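Jenisden Clerulex

The Clerulex is an analog phaser pedal for electric guitar and keyboards made by the effects company Jenisden. It was introduced in February 2020 as the company's first modulation effect, following a line of overdrive and boost pedals. The pedal is a six-stage design with a sweepable feedback control, and is known mainly for its Bite switch, which adds a mild clipping stage ahead of the phase-shifting circuit.

Background

Jenisden began as a repair business for amplifiers and tape echoes and moved into building its own pedals after several years of modifying those of other makers. Its early products were all gain effects. Customers who used them with older phasers often complained that the phaser lost its depth when placed before an overdriven pedal and became harsh when placed after one. The Clerulex was designed as an answer to this problem, with both effects in one enclosure and a fixed signal order.

The prototype was a larger unit with two footswitches and a separate output for each half of the circuit. This version was shown to dealers but not sold. The production model dropped the second output and moved to a smaller case.

Design

The phase-shifting section uses six all-pass stages built around matched field-effect transistors. Since transistors of this type vary from part to part, each set is measured and sorted before assembly – a slow process that limited the size of the first batch to 106 units. The stages are swept by a low-frequency oscillator with a rounded triangle wave. Unlike many phasers of similar layout, the Clerulex mixes the dry signal at a level slightly below that of the shifted signal, which gives shallower notches and a smoother sweep at high speeds.

The Bite stage sits directly after the input buffer. It uses a single transistor and a pair of diodes, and adds upper harmonics for the phaser to act on. With the switch in its lower position the stage is bypassed completely. In the upper position the output level rises a little, and the user is expected to make up the difference with the Volume control.

Controls

The pedal has five knobs, labeled Rate, Depth, Feedback, Color and Volume. Rate covers a range from very slow sweeps to a fast, vibrato-like warble. Color shifts the center point of the sweep and has its strongest effect when Depth is set low. Two small toggle switches are placed between the knobs – one for Bite and one that changes the phaser from six stages to four.

Bypass is by relay. Holding the footswitch down speeds up the oscillator for as long as it is held, and releasing it returns the rate to the knob setting over a short period. The jacks are mounted on the top edge of the case. An expression pedal can be connected to control Rate, in which case the Rate knob sets the upper limit.

The Clerulex runs on a standard nine-volt supply with a center-negative plug. There is no battery compartment.

Production and versions

The first batch was assembled by hand at the company's workshop in Ferkelitz. Later batches used surface-mounted parts for the oscillator and power sections, while the phase-shifting stages kept their through-hole transistors.

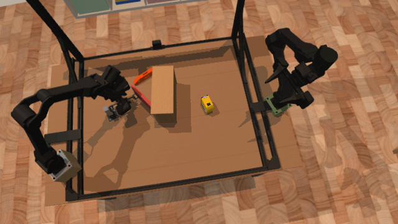 Rendering of a wooden table with two black robot arms.

A revised model, sold as the Clerulex 2, appeared in May of the following year. It lowered the noise of the Bite stage and corrected a faint ticking from the oscillator that some owners of the original had noticed at high Rate settings with the feedback turned up. The case color was changed from dark green to gray. Circuit boards from the two versions are not interchangeable, as the switch positions differ slightly.

A rack-mounted stereo version was planned but was dropped before release.

Use and reception

The pedal was received well by players of electric piano as well as guitarists, in part because its input accepts a fairly strong signal without distorting when Bite is off. Reviewers praised the slow end of the Rate range and the four-stage setting, which was generally described as closer to the sound of older script-style phasers. Criticism centered on the Color control, which has little audible effect over much of its travel, and on the lack of a tap tempo function.

Original units are often offered used with the expression jack modified to accept a wider range of pedals. The change is simple to reverse and does not affect the rest of the circuit.

See also

Phaser (effect)
All-pass filter
Low-frequency oscillation
Expression pedal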